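Keeping the Spare Bag Within Reach: A Facilities Supervisor on Bin Liners

The facilities supervisor at Takstead runs the waste round for an office building in Daltenville and was interviewed for this series on small storage problems. The subject was liners: where the next one should wait while the current one is in use. The preferred answer is a stick-on hook, with a bag hung by a knot in its neck.
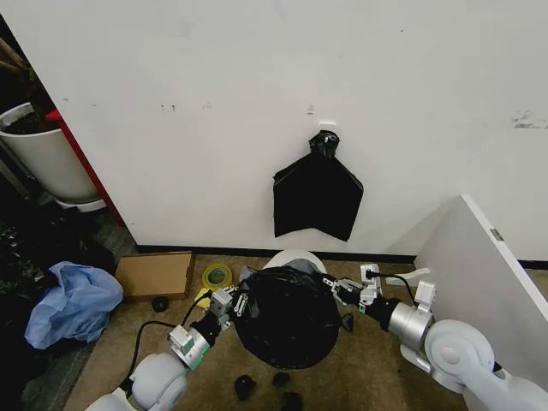 Text: Takstead Notes staff | August 6, 2024

"The bag goes on the wall above the bin, clear of the floor," the supervisor said. "Twist the neck, tie it, put the knot over the hook. It hangs flat and takes up no shelf."

The supervisor buys liners in cartons of 100 and hangs one at a time. Two on the same hook was tried last November and dropped. "The pair slid. Adhesive hooks are rated for a load, but a smooth bag pulls at an angle when you grab it."

Scuffed paint was described as a minor issue. The wall is wiped before a hook goes up, and marks elsewhere are left for the painters.

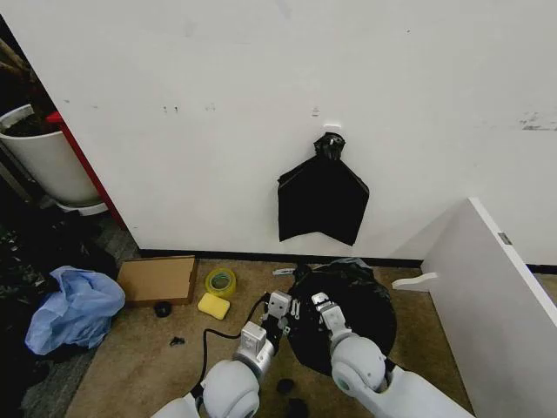
Spare liner on its hook, with tape and a yellow sponge on the carpet.

Fitting is the slower step. A black liner over a pale rim shows at once whether the overhang is even – the supervisor looks for a full turn of plastic around the lip before pushing the bag down.

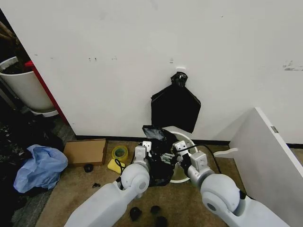 Interview and text by the Takstead Notes desk

"Open the top completely before it goes near the bin," the supervisor said. "A bunched bag traps air underneath and rides up." Light plastic bags are kept for dry paper only.

Related
Hooks and painted walls: the Tzavaras method
Carpet care around planters
Billaseck storeroom, revisited

Contact | © Takstead | Back to top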